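Witlow publishes its house rules for robot arms working at a home stove

FOR RELEASE 18th February

I've been promising people this document for so long that a few of them stopped asking, so I'm very happy to say it's out. Witlow is releasing its Stove Rules, the good-practice guide we use whenever a robot arm works at a household range. It's free to read, free to copy and free to argue with. I'm Marjorie Rudd, I look after safety practice at Witlow, and I wrote most of it (the good diagrams are Wai-kit Chien's).

Why a stove? Well, most of the robot safety material I grew up on assumes a fence, a painted floor and people in steel-toed boots. A kitchen has cabinets hanging over the arm, a counter full of bottles, and somebody who wants a glass of water right now. The general standards still apply, and our guide doesn't replace any of them. What we wanted was something a person could read over coffee and then use that same morning at the range.

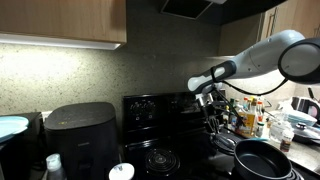
The guide starts with reach, and that's the part I'd ask you to read even if you skip everything else. Before the arm is powered, you mark how far it can travel with the tool attached, and you check the space overhead as well as the space in front. Wai-kit pushed hard for the overhead check and he was right. Range hoods and cabinet doors are easy to forget when you're staring at a burner.

Next comes the stove itself. Our rule is that handling practice gets done with the burners off and the power to the range cut, and the person running the session checks both. A knob turned to zero doesn't count as a check. If heat is part of the work, that's a separate session with its own sign-off, a second person in the room and an extinguisher within reach of both of them. Yes, it's slower. I've heard all about how much slower it is!

Then there's the section we fought over most, which is about handles. A pan handle can be turned any which way, and the way it's turned decides where the gripper has to go and what else it might touch while getting there. We ask teams to write down the handle directions they'll allow before they start, and to stop if a pan ends up outside them – no nudging it back by hand while the arm is live.

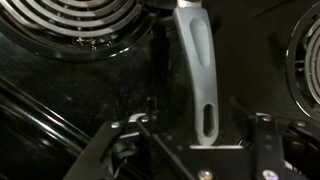 Lenni Hyvönen at Nukora tried the draft with his own team and sent back 43 comments, which I printed out and carried around for a week. "My first reaction was that it was too fussy about pans," Lenni says. "Then we used it for a while and I asked Marjorie to make it fussier." So we did. The closing speed section is stricter thanks to him, and there's now a proper paragraph on cables, which the first draft barely mentioned.

We also leaned on our own session notes, 800 of them, written up by whoever was standing nearest the stop button. Hui-mei Chou read every one. Her main finding is a bit humbling for those of us who like writing rules: people follow the short ones. Anything that ran past two sentences in the old version got skimmed, so she cut it or split it, and the guide is much better to use as a result. It's also a good deal less mine, and I'm fine with that – mostly.

A few practical things. The guide covers single arms fixed in place at electric ranges. Gas isn't in there, and please don't stretch the text to fit it. Mobile bases aren't in there either. Chih-ming Tai is drafting a companion section on both, and we hope to have it ready for comment in June.

Printed copies are on the way too, on wipe-clean card that can hang by the range. Trarkum is printing up to 3000 of them, and small labs and teaching kitchens can have theirs at no charge. Just tell us how many you need and where to send them.

If you try the rules and one of them gets in your way, write and tell me which one and what you were doing at the time. Those are my favorite letters.

Press contact: Marjorie Rudd, Safety Practice, Witlow. Interviews with Wai-kit Chien and Hui-mei Chou can be arranged on request.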